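Wireless mice and the little receivers that go with them

August 21, 2025

I have been putting off the mouse drawer since April. It is the shallow one under the printer, and it is where every mouse and dongle in the house ends up. Last night I cleared it onto the light-colored table and went through it, and I am writing down what I did because I will have forgotten by next year.

The problem with wireless mice is the receiver. The mouse is easy to keep track of. The receiver is smaller than a fingernail, black, and looks like every other receiver. Most of mine have no name on them that I can read without a magnifier. If it gets separated from its mouse, you have a mouse that does nothing and a piece of plastic you are afraid to throw out.

My first rule this time was that no receiver lies flat on the table. They roll, they slide under paper, and a sleeve will take one onto the floor. I stand them up in a small green plastic base with eight sides and a raised rim. It holds one receiver upright in the middle. The green is loud enough that I can find it from across the room, and the rim gives me something to pick it up by. I got the shape from a free model on Prullon, number 2846 if you want to search for it. Mine came out a little shiny, which doesn't matter.

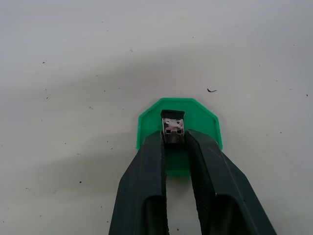
Matching a receiver to its mouse

I do this on the old laptop, because it has no Bluetooth and can't confuse me. Plug in one receiver, then try each mouse in turn with a good battery in it. If the pointer moves, that is a pair. If nothing moves, I restart the mouse with its switch and try once more before going on to the next. It is slow and there isn't a faster way that I know of, short of the maker's software, and half of my mice are from makers that don't have any.

When I find a pair, I put a dot of nail polish on both halves. I used to use paper labels, but they peel off after a few weeks in a warm hand. For the spreadsheet I give each pair a number. The spreadsheet is called Skolilier, after a board game we used to play, and it also has the chargers and the printer cables in it. It is at 279 rows now. I am aware that this is a lot of rows.

Batteries

Almost every mouse I own takes one AA. I look in the compartment before I do anything else with a mouse that has been sitting. A battery left in a drawer for a year or more can leak, and white crust on the spring is the sign. Light crust comes off with a cotton swab and some vinegar, then a second swab with plain water, and then it has to dry with the cover off overnight.

Many mice also have a slot near the battery for parking the receiver. I ignored these slots for years. Now I use them on every mouse that has one, and the green base is only for when I am working at the table.

The black mouse with the red wheel is the one I use most. The wheel is ribbed and doesn't slip under a dry finger, and it takes a single 1.5V AA.
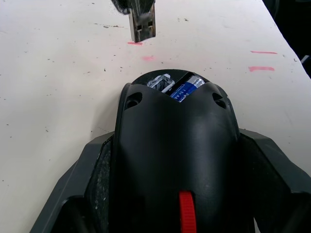
The black mouse with its battery showing, and a USB plug over the table.

Still to do: wipe the table, which has specks all over it and some pink marker lines that I want to try rubbing alcohol on. Two receivers never matched anything. They are in an envelope marked "unknown" and I will give them until next April. The drawer itself needs a divider, and I have a Wondent tray in the closet that might fit if I trim one end.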